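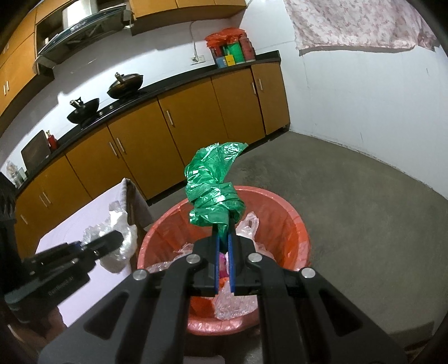
Buy for the bags, then buy the arm

By Karthikeyan Subramaniam
24 July 2019

Print this page
E-mail this to a colleague

Most budgets I am sent for household robots begin with the arm. The arm has a price, a data sheet and a delivery date, so it goes on the first line and everything else is fitted in underneath. I think this is the wrong way round, and I have approved enough of these plans to have made the mistake myself.

Take plastic bags. A family kitchen is full of them. They get knotted, stuffed inside one another, hung on hooks and dropped in a bin with a liner that is also a plastic bag. A clear bag on a pale tablecloth is hard for a camera to pick out. A sheet of bubble wrap has no edge worth the name. If a machine is going to tidy kitchens, this is a large part of its working day, and the money should follow.

Last year the Lumamik plan came to me with 35 lines in it. Three of them dealt with what the machine would touch and how anybody would teach it to do so. The rest covered the arm, its base, its cabling, spare motors, a service contract and a lot of shelving. When I asked Balakrishnan Salian where the hand-held grippers were, he said they were under "sundries". They had been given less than the shelving.

The hand-held grippers are what I would buy first. A person can carry a pair into a real kitchen and work at the table and the bin with the cooker a few steps behind. There is nothing to bolt down. If the jaws are the wrong width or the pads are the wrong material, you learn that before you have signed for an arm that takes only one kind of hand.
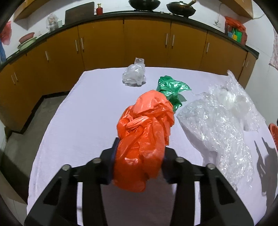 What I would put in the budget

Start with hours. People who do this work get tired hands, and a plan that pays for the tools but leaves the people to be found later is only half a plan. In the Flostden trial we paid for 313 hours and used every one. I would now ask for double that before asking for a better camera.

Next, pay for kitchens. A laboratory bench with one clean bag on it will give you tidy results that fall apart in a home. Rent proper rooms with full worktops, pans left out and curtains that move. Pay the household fairly and put it on its own line, so it can't be raided in September when the travel money runs out.

Then wear parts. Pads, pins and screws are cheap, and they are also the things that stop work for a morning. We once lost a full day at Flostden waiting for a packet of pads that cost less than lunch. Keep spares in the same box as the tools.

The arm comes after all this. I am not against arms. Balakrishnan's view is that prices rise every year and that waiting costs money, and he has a point. He also says that managers like to see a machine when they visit. I accept that too, but I would not spend the first half of a budget on visitors.

On the Mimis project we held the arm back until the second year. The plan was shorter and less impressive to read, and one reviewer marked it down for that. By the time we did order, we knew what reach we needed and which of the grippers we wanted copied.

If you have a plan on your desk now, find the line for hands and the line for hours and add them together. If the total is smaller than the service contract, send it back.

Print this page
E-mail this to a colleague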